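4.2 Where small containers are kept

The inventory covered 80 households in the three districts of Skelmont and recorded 964 small containers, defined as any lidded jar, tin or bottle that could be held in a closed hand. Containers still in daily use were entered under the room in which the visitor was first shown them. Those that had been put away were entered under the place of storage, with a note on whether the householder could say what was inside before opening the lid.

Storage places fell into four classes: fixed shelves, drawers, closed boxes and open boxes. The last class gave the most trouble in coding. An open box may stand on a table for a morning while its contents are gone through and then return to a cupboard, and the first coding sheet had no entry for a box in this state. Following Baudry's comments on the pilot, we added the code "out for sorting", which applies to the box and to any item lying within arm's reach of it on the same surface. A small capped jar on a table next to a white plastic storage box (Figure 2) meets the distance rule and would be coded with the box under this scheme. 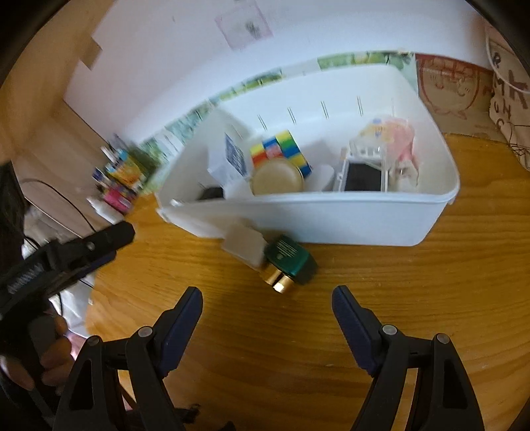
The distance rule was kept simple on purpose. In the Rolland survey, items outside a box were coded as separate finds, and the authors noted that this raised the share of "loose" containers in homes where the visit had interrupted a clear-out. Our rule has the opposite fault. It will sometimes join to a box an item that has never been in it, such as a jar of cream left on the table by another member of the household. We checked for this by asking the householder where each item would go at the end of the day. Where the answer was a different room, the item was coded again under that room and the first code was struck out but kept on the sheet.

Boxes with a divided interior were recorded separately from plain ones. We had expected dividers to go with better recall of the contents, but many householders had removed them soon after purchase, and a box sold as divided was often in use as a plain one. The type was therefore taken from the state of the box on the day of the visit. The maker's description was noted where a label survived, but was not used in the analysis.

Recall was tested by a short spoken task. The householder was asked to name the contents of one closed and one open box, in that order, without touching either. Answers were taken down in full and scored by two readers who had not made the visit. Brand names, uses and plain descriptions ("the green one") were all accepted if they matched only a single item in the box. Answers such as "bits" or "bathroom things" were scored as zero.

Visits in Cuvum were made in August, when several households were preparing to move, and the code for sorting appears more often there than in Surow. The two districts are reported separately in Section 5 for this reason.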